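Home | Heating | Water | Damp and Draughts | Contact

Looking After Your Foken Dehumidifier, Part 3: The Tank and the Filter
Aug 31, 2023, by Arsen Melnychuk

I've had my Foken in the cellar for three summers now, and most of the grumbles I get by email come down to a grubby filter (mine included, the first year!). Set aside 20 minutes and you'll have the whole job done before the kettle's gone cold.

1. Switch off at the front, then pull the plug out of the wall. Wait 3 minutes for the fan to stop.

2. Slide the tank out with both hands. It's heavier than you think when it's full, so keep it level and go slowly.

CAUTION: Don't tip the machine over to drain it. If you've already done that, stand it upright for 12 hours before you plug it in again.

3. Empty the tank, wash it in warm soapy water and rinse it well. Leave the float where it is. I took mine out once and spent an evening getting it back in.

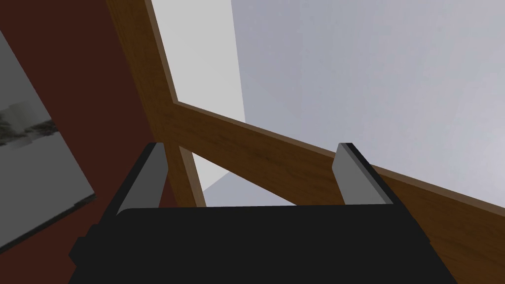
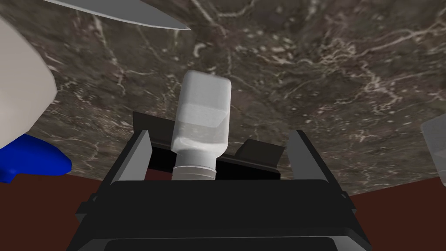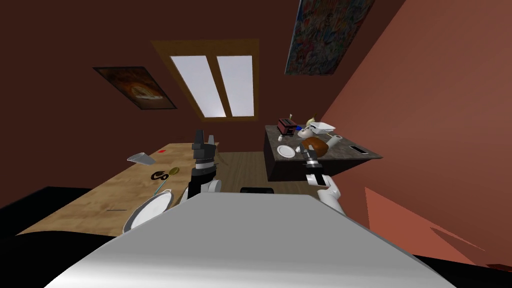 4. Unclip the grille at the back and lift the filter out by its tab. Hoover both sides with the soft brush, then rinse it under the cold tap if it still looks grey.

5. Let the filter dry flat, away from radiators. Mine curled up on the boiler and never fitted properly again.

6. Put everything back, tank last, and push until it clicks.

NOTE: If the tank light stays on, take the tank out and try again. Brunello Greco wrote in to say his only goes off with a good firm shove, and I'm the same.

Related
Bleeding a Kobzar radiator
Where to put a Grirnura damp meter
Foken Part 2: Fitting the drain hose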